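Chapter 7
Bags, Chests and Everything in Them

Before you start: you'll need the Skelotent project from Chapter 6, with the day and night cycle working, and the Clemix editor open. If your sheep still walk through walls, leave them for now. We come back to sheep in Chapter 9.

I've been looking forward to this chapter, which I realise is an odd thing to say about inventories. So far we've built a small world with trees, stone, a river and the harbour town of Sterkis, and the player can walk about in it and hit things. When they hit a tree, the tree falls over and a log appears on the ground. And then the log just lies there! There is nowhere to put it.

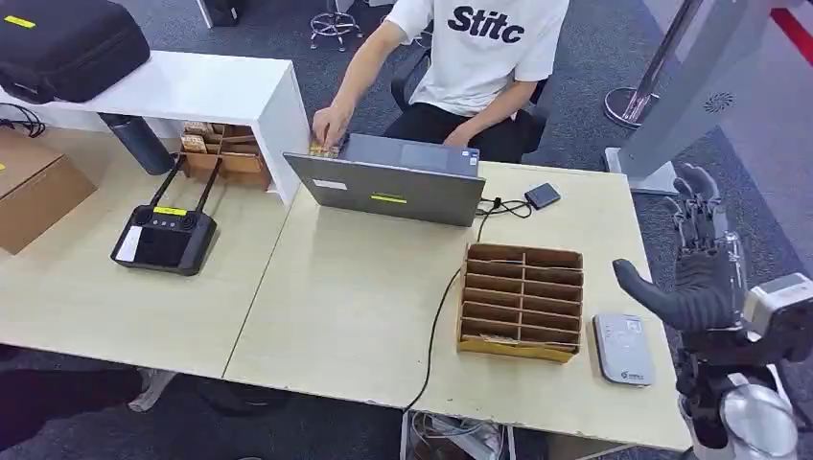
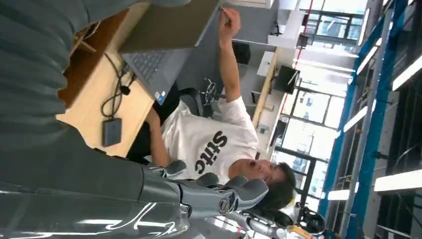 Figures 7.1 and 7.2 At the table with the laptop open.

By the end of the chapter the log will go in a bag, the bag will have limits, the limits will be slightly annoying in a way the player enjoys, and there will be a chest at home to empty it all into. There'll also be a mule. His name is Marty and he carries things.

What this chapter covers

7.1 What an inventory is for
7.2 Slots and stacks
7.3 Weight, and why I took it out
7.4 Picking up, dropping and the log problem
7.5 Chests
7.6 Marty
7.7 Drawing the bag on the screen
7.8 Saving it all without losing anything

Words you'll meet

Item: one kind of thing the player can own, such as a log, a herring or a lantern.
Slot: one place in a bag or chest that can hold a stack.
Stack: a number of items of the same kind sharing one slot.
Stack limit: the most of that item a single slot will take.
Container: anything with slots. The player's bag, a chest and Marty are all containers, and the code treats them the same.
Overflow: whatever is left over when you try to put in more than will fit.

You don't need to learn these by heart. They'll stick once you've typed them forty times, and I've put them in the glossary as well.

7.1 What an inventory is for

When I made the first version of Skelotent I gave the player a bag with no bottom. It seemed the kind thing to do. You picked up whatever you liked, it went on a list, and the list got longer. I had a save file from that version in which the bag held 3,478 items, most of them pebbles, and to find my fishing rod I had to scroll past every single one (I hadn't written a sort button either, so they were in the order I'd picked them up).

What surprised me was how dull it made the rest of the game. I'd put a lot of work into the road between the mine and Sterkis, with a bridge and an inn and a field where the fog comes down, and I never used it. Why would I? I could stay down the mine for a week and come back with the whole hill in my pocket. The inn had soup. I never once bought the soup.

Then I gave the bag 40 slots, and suddenly I was going home. I'd fill up on stone, see that I'd got room for one more thing, and have to choose between the last bit of copper and a mushroom I'd never seen before. I'd walk back over the bridge. I'd get caught in the fog. All the things I'd built along that road started being part of the game, and I hadn't touched any of them.

So that's the first job of an inventory: it decides how long a trip lasts. A big bag gives long trips and a small bag gives short ones. If you want your player to see a lot of the country, a roomy bag is good. If you've built a cosy village and want them in it every evening, make the bag smaller. Try a few sizes before you settle. I went from 60 down to 20 and back up again, and I still change my mind about it.

The second job is to make the player care about what things are. With endless room, a feather and a gold bar are treated alike; you take both and think about neither. Once space is short, people start having opinions. They'll tell you feathers are rubbish. They'll tell you the candle recipe needs too much wax. Write all of this down, by the way, when you watch someone play. A player grumbling about feathers has told you that feathers need a use, or that there are too many birds.

There's a third job, which is simply showing off. People like to look at their stuff. I do. I open the bag while I'm waiting for the ferry, and I move the herring next to the other herring, and I feel well organised. Don't be snobby about this when you come to section 7.7. A bag that's pleasant to tidy will keep some players happier than a dragon.

Three ways of setting a limit

Most games that limit the bag at all do it in one of these ways, or mix a couple of them.

Slots. The bag has a fixed number of places and each place holds one stack. It's easy to understand at a glance, easy to draw and easy to code. The drawback is that it's a bit silly: a slot will hold a single button or a great heap of bricks, and it thinks they're the same size. Players forgive this almost at once.

Weight. Every item weighs something and the bag has a total it won't go over. It feels more like real life and it lets you have heavy armour that costs something to carry. The price is sums. Your player ends up looking at a number that's slightly too high and throwing away potatoes until it goes down.

Shape. The bag is a grid and items take up squares, so a sword might be one wide and four tall. You turn things and shuffle them about to make them fit. Done well it's a lovely puzzle in its own right. Done badly it's packing a car boot in the rain, over and over, when you wanted to be fishing.

We'll use slots. I'll show you weight in 7.3, mostly so that you can see how little code it takes and how much trouble it makes, and shape gets a page in the extra projects at the back of the book. If your own game is about smuggling, or moving house, or anything where the packing is the fun part, have a look at that page early.

How big should a stack be?

You'll need a stack limit for every item, and it's tempting to pick one number for the lot and get on with your day. You can start like that. I did, and I don't think it does any harm for the first week.

After that, though, different limits are one of the cheapest ways to make items feel different from each other. In Skelotent, logs stack quite high, so a building trip feels generous. Fish stack low, so a good morning at the river fills the bag quickly and sends you off to market while it's still early. Tools don't stack at all. A lantern with half its oil left isn't the same thing as a full one, and if you let them share a slot you'll have to decide which of them the player gets back. Save yourself the headache and give anything that wears out a stack limit of one.

A rule I use: if the player needs a lot of something for one job, the stack should be big enough for that job. The smallest boat in Sterkis takes a good pile of planks, and in an early version those planks spilled over into a second slot by a tiny amount. Every time. It drove me up the wall, and I was the one who'd set the number!

Where the items live

One last thing before we open the editor. In Clemix it's very easy to make each item its own object, with its own picture and name and price tucked inside it, and then to put that whole object in the bag. Please don't. The finished version of Skelotent has 1,702 kinds of item (far too many, I got carried away with hats), and if every log carries a full description of what a log is, your save file will be enormous and changing the price of a log will be a misery.

What we'll do is keep one big table with a row for each kind of item. The row has the name, the picture, the stack limit and the price. The slot in the bag only stores two things: which row it means, and how many. So a slot might say "log, 12" and everything else gets looked up when it's needed. Change the price in the table and every log in the world has the new price, including the ones in a chest the player buried last April and forgot.

Lanterns and other things that wear out need one extra number for how worn they are. We'll leave a space for it from the beginning. I didn't, the first time, and spent a long weekend putting it in afterwards.

Empty slots need a thought as well. You can store an empty slot as nothing at all, or as a slot with a count of zero. Pick one and stick to it all the way through. The book uses nothing at all. If you mix the two you'll get the ghost herring, a fish that shows up in the bag with a nought beside it and can't be eaten, sold or thrown in the sea. There's a section on catching ghost herring at the end of 7.4.

Right. Open Clemix, make a new table and call it items. Give it the columns name, picture, stack limit and price, in that order, and put the log in as row one. Then add a herring and a lantern so we've got something high, something low and something that doesn't stack. Save it in the same folder as your map and turn to 7.2, where we'll build the first empty bag.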